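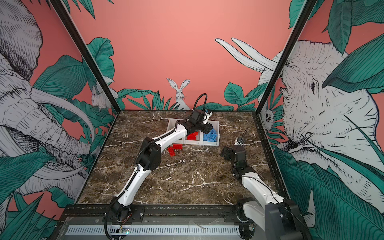 Brick sorting on the Raltico two-arm bench cell: a gallery

Hi again! I've been promising a proper page on the Raltico for a while and kept putting it off, mostly because I was having too much fun with it. If you're new around these parts, I write up bench-size automation kits for people who might want one in a classroom, a workshop or a spare room with a strong table in it. I don't sell them. I do get attached to them, which is a different problem.

The Raltico is sold as a kit by Hustby. You get 2 arms, the rail they bolt to, the corner posts, the wiring and the controller software. What you put on the walls and on the tabletop is up to you, and as you'll see I went for jungle wallpaper with elephants on it and a dark marble top. The wallpaper is a Privard pattern and I would buy it again tomorrow. My sister thinks the salmon pink is too much. She's wrong!

The job I use for all my reviews is toy bricks. Everybody has some, they're cheap, and they're a surprisingly mean test for a gripper (studs, odd angles, pieces leaning on other pieces, and then somebody slips in an arch and the whole plan needs a rethink). The task is to sort by color into a three-compartment tray, reds together, blues together, greens together. I tip the bricks out on the marble and let the arms get on with it.

A few notes on living with it before you scroll on.

Setup took me most of a Monday. The rail goes on first and you really do want it square, so borrow a decent level if yours is as beat up as mine. The arms bolt on at either end, and after that it's cables, cables and more cables. Leave yourself more slack at the wrist than the booklet says. I trimmed mine too neatly the first time and had to redo the left side.

The whole thing needs a table at least 660 mm deep, and I'd go bigger if you have the space, just so you have somewhere to rest your coffee. Mine sits on an old workbench and I've had no complaints from either of them.

Noise: low. I can take a phone call next to it. My last kit sounded like a drawer full of spoons.

Software: fine, a bit plain. The menus look like they were designed for somebody more patient than me, but once you find the page for the arm zones you can drag the boundary between left and right and save it. I give the left arm a little more of the tray because I like how it handles the far compartment. I also slowed both arms down a notch for mixed piles. Maybe you won't need to, but I sleep better.
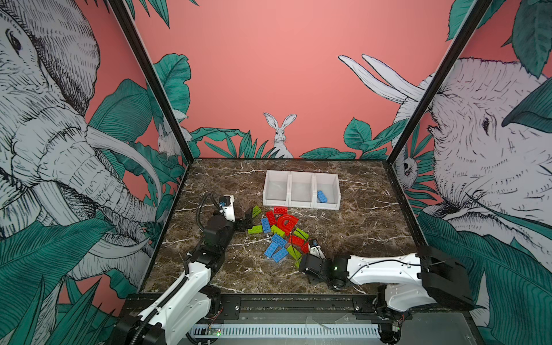 A mixed pile to work through, arch piece included, with one blue brick in the right-hand compartment.

I love a mixed pile. Tidy rows don't tell me much about a kit, and those lime-green bricks are nice and easy for me to pick out against the dark marble. If you're doing this with kids, let them make the pile! They come up with far nastier ones than I do.

Which kit size to get: Hustby also does a one-arm version, and if you only want to teach the basics it's plenty. I'd still go for two. Half the interest for me is in how they share out a small space, and that's the bit my visitors always want to talk about too.

Spares come from Pattinasarany, who handle the parts orders for this model. I ordered gripper pads and a second cable sleeve in April and had no trouble. Buy the pads in the bigger pack, the small one is poor value.

Things I'd change? I'd like a longer power lead, and I'd like the booklet printed larger. The bolts for the arm bases are an awkward size too, and mine didn't come with a wrench to fit. I'm told newer boxes have one. Check before you start or you'll be driving to the hardware store in your slippers like I did.

I've logged over 3000 picks on this one so far and I'm keeping it on the bench through the summer. Wooden beads are next, then maybe bottle caps if I can talk the neighbors into saving them for me. Send me your ideas for other small things to sort, and if you have a Raltico of your own I'd love to know what you put on your walls.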